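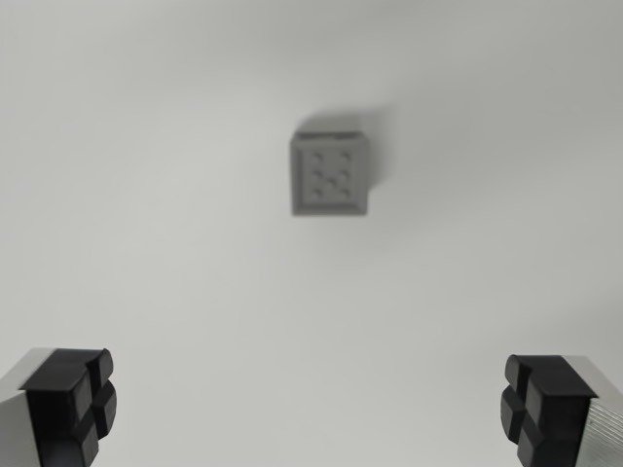 *Wrist camera view: Melden M2 fingers with four-lobed rubber pads, open, grey cube ahead of the gripper.*

# Melden M2 parallel finger set with lobed pads

Two-finger set for small-part handling, supplied as a matched left and right pair. Metal finger bodies, black rubber pads on the inner faces. Stocked by Ninelwood as a complete set or as pads only.

The M2 replaces the flat-pad M1. The mounting pattern is unchanged, so an M1 owner can keep the existing adapter plate. Finger length is also unchanged. The pad is new: a cross-shaped groove splits the contact face into four rounded lobes, which deform separately when a part has an edge, a chamfer or a peg where a flat pad would want a plain face.

## Specifications

| Item | Value |
|---|---|
| Stroke, total | 90 mm |
| Pad fasteners | 6 per set |
| Recommended grip force | 20 N |
| Pad inspection interval | 400 cycles |
| Finger body | Metal, silver finish |
| Pad | Black rubber, replaceable |
| Camera | Not included |

Grip force above the recommended value closes the groove and the pad then behaves much like the M1. It does no damage in the short term, but there is little point in paying for the lobed version and running it that way.

## Bench comparison, M1 and M2

Dwayne Halvorsen ran both sets on the Sutherland bench in July, using the same arm, controller and wrist camera. Test pieces were matte grey, on a plain white surface. Grey on white is a fair colour choice for checking contact, and a poor one for checking segmentation, so no vision scores are given on this page.

Pieces included a cube with rounded edges and a panel of six dimples, and a box-shaped part with a shallow tray in the top.
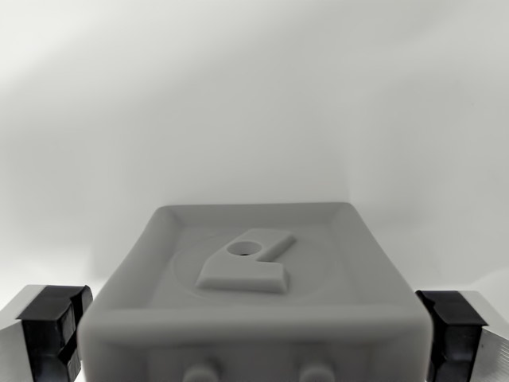 *M2 fingers either side of the tray-top part. Raised block with round hole on the tray floor.*

Findings from the bench notes:

- **Cube.** Both sets held it. The M1 let the cube rotate slightly when picked off-centre; the M2 did so less often. With a centred pick there was no difference worth reporting.
- **Tray-top part.** This part takes up most of the working gap, so approach clearance is the limit. The M2 pad is thicker than the M1 pad and leaves less room on each side. Lateral error that was tolerable with the M1 caused a lobe to catch the rim with the M2. Slow the final approach or correct the offset from the camera first.
- **Release.** Clean on both sets. New M2 pads were a little tacky on the first few picks and settled after a wipe with isopropyl.
- **Camera view.** With the fingers open, both pads stay in the lower corners of the image and the centre is unobstructed. Focus on the bench camera was set close to the pads, so parts farther out looked soft. Refocus for your own working distance before teaching positions.

Dede Aidoo repeated the cube picks with the Zesness controller in place of the stock one. Results matched, apart from a closing delay of around a quarter second that was traced to a default ramp setting. Set the ramp to zero if your cycle depends on it.

## Fitting

1. Power down the gripper and move the jaws fully open by hand.
2. Remove the old fingers. Keep the dowels.
3. Fit the left finger, then the right. The set is marked on the rear faces.
4. Tighten evenly, then close under low force and check that the pads meet squarely.
5. Re-zero the stroke in the controller – the M2 zero is not the same as the M1 zero.

## Ordering

- M2-SET: fingers, pads and fasteners
- M2-PAD: replacement pads, pair
- M1-PAD: flat pads, pair, while stock lasts

M1 pads do not fit M2 fingers. Adapter plates for other arms are listed under Melden accessories.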